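Blocking an acrylic granny square blanket, is it worth it?
Yarn Talk > Crochet > Finishing

tealhooks
Posted Thursday, 8:14 pm

I finally finished the last square of my stash blanket!! There are 60 of them, all acrylic, mostly Stolar worsted with some Plesik thrown in when I ran out of the mustard. They're cheerful and I love them but they are not the same size. Some cup in the middle like little bowls. My mother-in-law says just sew them together and the blanket will sort itself out. My heart says block. Has anyone blocked this much acrylic and lived?

I want to do the joining at the big table, which has the best light in the house once the lamp is on. 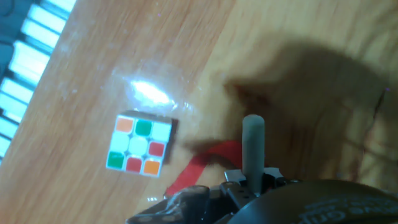

The varnished table, glare and all. Keyboard gets moved first!

Precious Tan
Posted Thursday, 8:40 pm

Congratulations, 60 squares is a huge job! Block them, block them, block them. I did a baby blanket in Stolar without blocking and I still see the wonky corner every time I visit my niece. Pin each one to size on a foam mat, hold a steamer a couple of inches above it, count to five, let it cool before you unpin. Never touch the iron to it. It changes the yarn for good, so try one ugly square first (we all have an ugly square).

borderlinecrochet
Posted Thursday, 9:02 pm

I'm going to disagree with Precious here, with love. Steam kills the bounce in acrylic. I steamed a shawl in December and it went limp as a dishrag, lovely drape but no body left at all, and for a blanket I want squish! Wash the squares in a mesh bag, lay them flat, pat them into shape and let them dry. Then join with a flat slip stitch and put a nice heavy border on. The border does most of the work anyway.

Precious Tan
Posted Thursday, 9:10 pm

Limp means it got too much steam! A light pass doesn't do that. But yes to the border, I'm with you there.

jmanalo
Posted Thursday, 9:31 pm

Tension is probably why yours are cupping, so I'd look at that before you join anything. My first blanket used 410 grams for the center squares and then 200 more on the border, and the border pulled in so hard the whole thing ruffled like a lettuce. What helped me was checking the middle of every square with my fingertips. It shouldn't be stretched tight like the white head on that little red drum, and it shouldn't sag either. If it's tight, your rounds are too short for the stitches inside them, so go up half a hook size on the last round only. You'd be amazed how many you can rescue by pulling out just that one round.

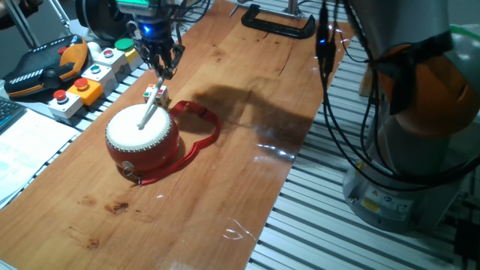 Hook size is the other half of it, and I'd love to know what you used for the Plesik squares. That mustard is thinner than Stolar no matter what the label says, and I go up a full size for it. When I get a cupped one I pull it flat from the corners and look at where it resists. A round that's straining looks like the row of studs around the rim of the drum, every stitch standing up on its own in a line, and that's the round to redo. Hope that makes sense, it's so much easier to show in person!
Jayson

tealhooks
Posted Thursday, 9:48 pm

Jayson, that makes total sense and I just went and looked, and the bowls are ALL Plesik. Every one! I used a 5 mm for everything. I'm pulling out last rounds tonight while my show is on.

borderlinecrochet
Posted Thursday, 9:55 pm

Ooh, good catch. I still say no steam.

hazelandhook
Posted Thursday, 10:20 pm

Jumping in on joining order, which I think matters more than the blocking question. Jayson wrote up his method for our Halliday group's newsletter and said I could paste it here, so I'm putting the whole thing in.
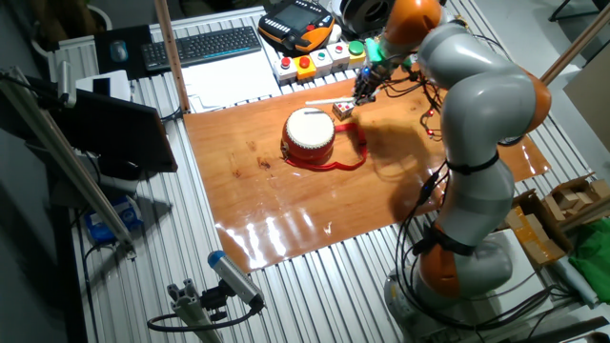
By Jayson Manalo | Joins & Edges

Lay every square out before you pick up the hook, and leave it overnight if you can. You'll see two reds touching in the morning that you missed at bedtime. Join all the horizontal seams first, straight across the blanket, then turn and do the verticals. At each crossing, make one loose chain over the corner so it can lie flat. I use Brondik for joining because it's smooth and pulls out cleanly when I change my mind, and a lap-size blanket takes me over 240 yards of it, so buy the extra ball. Weave your ends as you go. I mean it!

tealhooks
Posted Thursday, 10:41 pm

Oh I love this, thank you! I was going to join in little blocks of four and then join the blocks. Is that terrible?

Precious Tan
Posted Thursday, 10:52 pm

Not terrible at all, I do it that way for car trips. You just get a bump where the blocks meet. Post the ugly square when you've steamed it!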